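What's Left Inside an Old Office Tower

Hinata Kobori buys desktop computers that offices have given up on. Last November she took in 800 of them from a single insurance company in Vitley, most of them black business towers of the kind that sat under desks for years.

Her shop, Codside, fills one floor of a former print works. It resells what it can and strips the rest for parts. By the end of last year the stripped pile had reached 1,606 machines.

"People think the case is the junk part," Kobori says. "I like the case. A good one opens without a screwdriver and everything comes out in the order you'd want."

Office towers were built for the technician who had to fix them in a hurry. Drive carriers tend to have colored handles, so you know where to pull. Cards are held by clips. Lay the tower on its side, take off the panel, and most of the work is at your fingertips.

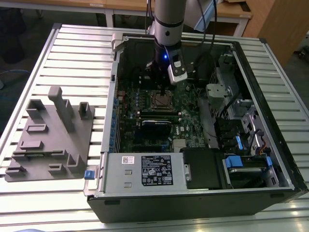 A Dell tower opened for parts, with the processor socket exposed and blue handles on the drive carriers.

The processor and its cooler are worth pulling early. Processors are small, easy to store and easy to sell, and the buyer usually knows the exact model they want. Memory is next. Kobori sorts it by size and speed into trays from Tamura, a local plastics firm, and sells it in lots of 500.

The socket needs more care than the chip. On many boards the contacts are fine metal pins, and one bent pin can make the whole board worthless. Codside puts a cover on any socket that will sit empty overnight.

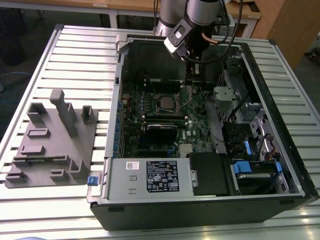
Power supplies are a harder sell. Some office models have connectors that fit only their own maker's boards, so they go to people repairing the same line of machine. Kobori keeps a shelf of them and lets the others go for scrap at the Brovska yard — the price is poor, but the yard takes everything.

Wiring gets bundled by type. Bare cases go out last, stacked on their sides, and a few sell each month to hobbyists who want to build something new in an old shell. Kobori has 3 at home herself.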